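Protokoll der Arbeitsbesprechung Arbeitsplatzausstattung, Projekt Lindo
Datum: 28. Dezember 2020
Leitung: Mulugeta Kumsa
Protokoll: Etenesh Tamiru

TOP 1 Protokoll der letzten Sitzung
Ohne Änderungen genehmigt. Der offene Punkt aus August (Inventarnummern für Eingabegeräte) wird unter TOP 2 behandelt.

TOP 2 Bestand Tastaturen
Kumsa berichtet über die Inventur. Erfasst sind 100 Tastaturen, davon 18 ohne Inventarnummer. Letztere werden bis zur nächsten Sitzung nachetikettiert, Position Unterseite rechts. Kompaktmodelle ohne Ziffernblock werden für die Buchhaltung nicht mehr ausgegeben. Standard bleibt das kabelgebundene Modell in voller Größe, schwarz, USB.
Der Lieferant Moges nennt für Nachbestellungen eine Lieferzeit von 14 Tagen. Bestellung wird zurückgestellt, bis die Etikettierung abgeschlossen ist.

TOP 3 Tischflächen
Die weißen Auflageplatten auf den hellen Holztischen bleiben liegen. Tamiru weist darauf hin, dass Klebereste auf den Platten nur mit dem Reiniger von Plorance zu entfernen sind - Scheuermittel hinterlassen matte Stellen. Der Antrag auf graue Platten wurde zurückgezogen.

TOP 4 Ablage und Kabelführung
Regelung für Tastaturen auf dem Arbeitstisch:
- Längsseite parallel zur Tischvorderkante
- USB-Kabel hinter der Tastatur, locker aufgerollt
- keine Kabelbinder, keine Knicke am Gehäuseaustritt
- Stecker frei zugänglich

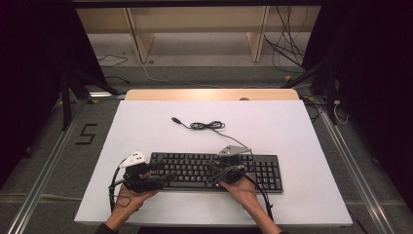
Kumsa beantragt, die Regelung auch für den Standort Jisside zu übernehmen. Dort werden die Kabel bisher eng um das Gehäuse gewickelt, zwei Geräte sind mit Kabelbruch ausgefallen. Antrag angenommen, gültig ab sofort.
Tamiru ergänzt die Regelung um einen Satz zur Lagerung im Regal: Tastaturen liegend, nicht hochkant, Tasten nach oben.

TOP 5 Verschiedenes
Zuständigkeit für den Teppichboden ungeklärt - Tamiru fragt bei der Hausverwaltung nach.

Aufgaben:
Etikettierung: Kumsa
Aushang der Regelung, Übermittlung an Jisside: Tamiru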